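4.2 What people do with the long edge

I went into this part of the study thinking folding would be the dull bit. Sorting had the arguments in it, hanging had the clever hacks, and folding was just going to be folding. Then I read through the 234 diary entries we collected in Varport and found that almost nobody writes about the fold itself. They write about the surface. The kitchen table is sticky, the ironing board is too narrow, the couch swallows everything, so the washing goes to the bed – and once it's on the bed, the whole job changes shape.

A bed gives you room in every direction, but it also grabs. Cotton on a cotton cover doesn't slide the way it does on a bare tabletop, and several of our households complained about it. One of the Stultside diarists said she'd gone back to the table for tea towels and kept the bed for anything longer than her arm. Beathag Dalgleish, who coded the diaries with me, started calling these "long-edge items", and the name stuck. Sheets, towels, trackpants and big shirts all ended up in that pile.

What makes them a group is how they get handled. You look for the long edge first, you pull it straight, and only then do you think about halves or thirds. People who skip the straightening tend to mention doing the fold again (19 of the 50 households brought this up without being asked, which surprised me!). People who do straighten first mostly start from an end and work along, though a few go from the middle and flick outward. My grandmother was a flicker, so I may have been a bit soft on that method in the coding.

Colour came up more than I'd planned for, too. A plain cover in a different colour from the washing makes an edge much easier to find, and a busy floral one can hide it altogether. The cloth in Figure 6 is blue and the cover is olive green, so the outline stays easy to read even where the fabric is bunched.
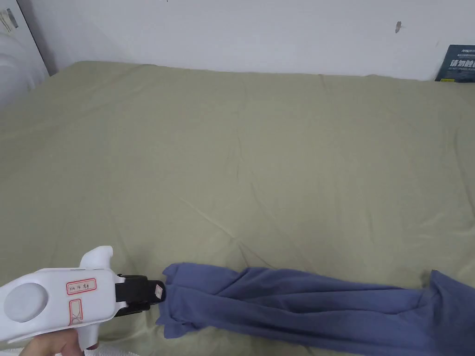
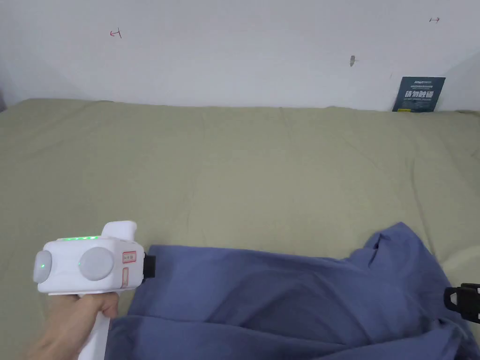

Figure 6. Blue cloth on an olive-green cover.

Crumpling matters more than size, I think. A big flat thing is slow but simple, while a small scrunched thing makes you hunt for a corner, and hunting is where people told us they lose patience. Arsen Tymoshchuk suggested we treat the hunt as its own step in the coding, separate from straightening, and I wish we'd done that back in April before the second round of diaries went out. We've since recoded the Gretano households that way, and I come back to them in Section 5.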